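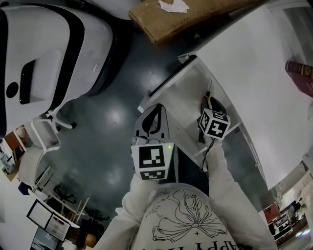
Both grippers on, at the white shelves.

Workshop diary > Tirkbridge > April

Got in just after 7 and had the place to myself until Zuzanna turned up. The left gripper closes properly now. I had the spring in the wrong way round last week, so the jaws were fighting the trigger, and turning it over took a few minutes. Felt a bit daft.

The right one is still the awkward one. The cable runs down my sleeve and pulls when I reach up, so I need a longer lead or a clip near the elbow. Hubert Grabowska says he has a bag of clips from the Reltow job. Will ask him again.

Spent most of the morning on the marker cubes. The one on the left gripper is the bigger of the two and the software picks it up from right across the room. The small one drops out whenever I turn my wrist inwards. Zuzanna thinks the printing is too glossy and wants to redo the faces on matt paper – worth trying, we have plenty.

Did 80 reaches to the shelf before lunch and meant to get to 200, but my shoulders had had enough. The log stands at 3,315 lines and I have not looked through any of it properly. Left jaw has a slight wobble at the hinge. Tightened the screw, then backed it off a little as it began to stick.

Zuzanna has named the arm Wróbel, before there is much of an arm to name. The base plate is drilled but the second motor has not come.

To do: clips, matt paper, ring about the motor. Bring my own screwdrivers next time.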